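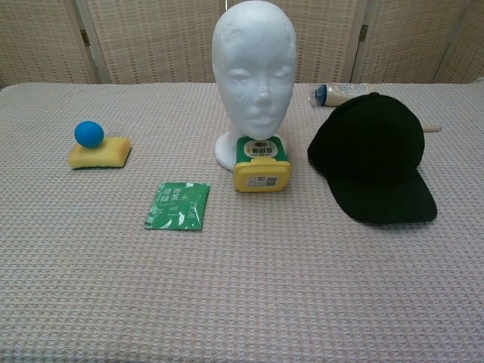 According to one buyer of the Stadden 22, the motor mount "arrived looking like it had already lost an argument," and he wanted to know if that was normal. It is. The bracket has a bend in it on purpose. Please do not straighten it with pliers, as he then did, and as he then told us in some detail.

Stadden 22 Brushed Boat Motor, replacement unit
Fits: Elturine Harbor Tug, Elturine Pilot Boat (second hull only), Cedeo Skiff
Does not fit: Miah Airboat, whatever the forum told you
Condition: new, old stock, plain bag

The Stadden 22 went out of production in May and we bought what the distributor had left. If you own an RC Harbor Tug and plan to keep running it, a spare is a sensible thing to have in the drawer. If you own a Harbor Tug and plan to keep it on a shelf, you already have the most reliable motor in the hobby.

In the bag
1 motor with leads soldered on
1 bent bracket (see above)
2 mounting screws
3 rubber washers, one of which you will drop in the bilge

Lead length is 55 mm. That reaches the speed control in the Tug with a little slack. In the Skiff it reaches if you route it under the battery tray – over the tray it does not, and pulling harder will not help.

Grease is not included. Use any light marine grease on the shaft tube, and use less than you want to.

Connectors
Bare ends. Elturine changed plugs halfway through the Tug's run and we got tired of guessing which one you had.

Shipping and returns
Packed and mailed within 2 working days. Returns are fine if the motor has not been run or been in the pond. We can tell about the pond.

Also in stock: Cedeo rudder arms, Miah fan guards, Tug hatch seals (black only, the white ones are gone).

Page updated Jul 6, 2023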